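Open the Cupboard, Start the Soup

The best winter cooking begins with a good rummage, and Eilif Strand is the keenest rummager I know! His little café, Fairweather, serves one soup a day, built from whatever dried beans and grains he has in.

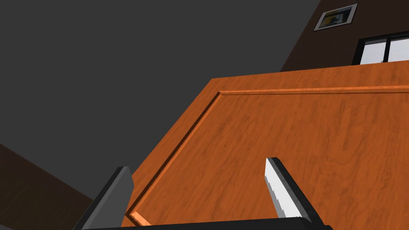
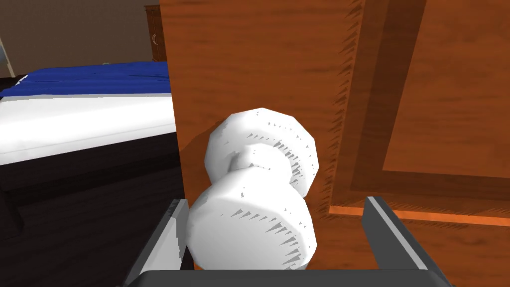 Beans are having a lovely moment, and December suits them perfectly. Eilif soaks his overnight, then simmers them with bay, onion and a glug of oil until the kitchen smells wonderful. His own store at home is a plain old cupboard, warm orange-brown wood with a white knob much like the one in the second picture, and it holds 19 jars (I was allowed to open nearly all of them). The barley went in with leeks and a heel of hard cheese. I had two bowls, then asked for the recipe, and he wrote it on the back of a seed packet.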